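Subject: Re: [fistholm-house] stop vacuuming the tile, buy a good broom
List: fistholm-house
Sent: January, 9:40 pm

> I've been through three vacuums on glossy tile and I'm done with them.
> Get a decent broom and a long-handled dustpan and sweep everything
> toward the door in one go. The Prarov set is the one to have. The lip
> on the pan is so fine that you get it all in one pass, paper included,
> and you never bend down. Two minutes a room, and you won't need to mop
> more than once a month after that.

I'll give you the long handle. My back agrees with you there. The rest I have trouble with.

"All in one pass" has been printed on every dustpan card I've ever thrown away. I bought the Prarov set last winter after the previous round of this same thread, and it does fine with crumbs and grit. Then you get to the last line of fine dust, the one that sits right at the lip, and you back the pan up an inch and sweep again, and there's the line again, a bit thinner. I do that four or five times and then get a damp paper towel, same as I did with the pan that came free with a mop.

Paper is a different problem. Torn-up mail and bits of carton don't roll, they slide flat, and on a shiny tile they go under the bristles as often as in front of them. A stiff broom flicks them. A soft one rides over the top. What works for me is short strokes, with the pan already down and close to the pile, and picking out the larger cardboard by hand first. So yes, I bend down. 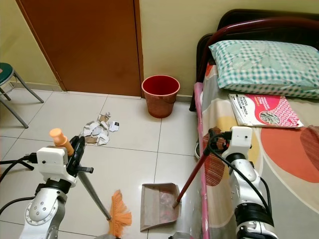
Sweeping toward the door also assumes the door is where you want the dirt. In our hallway there's a gap under it, and whatever I push that way ends up on the other side. I go from the walls in and finish in the middle of the floor, where I can get at the pile from any side. Stools and buckets get moved before I start. If I tell myself I'll go around them I never do the bit behind.

As for mopping once a month, I don't know what your household walks in, but ours shows every footprint by the second day. A broom won't touch that.

Someone off-list told me the Nikolaidis broom is better because the bristles are split at the ends. Maybe. Mine were split at the ends too after a year of use, and I didn't pay extra for it. Has anyone had one long enough to say whether they stay fanned out or bend over to one side? Lumodthorpe Hardware has them on the rack by the register, and I'd like to hear from an owner before I go.

Also, please trim your quotes. The last digest was 113 messages and most of it was the same paragraph.

--
fistholm-house mailing list
To leave the list, send a blank message with "remove" as the subject.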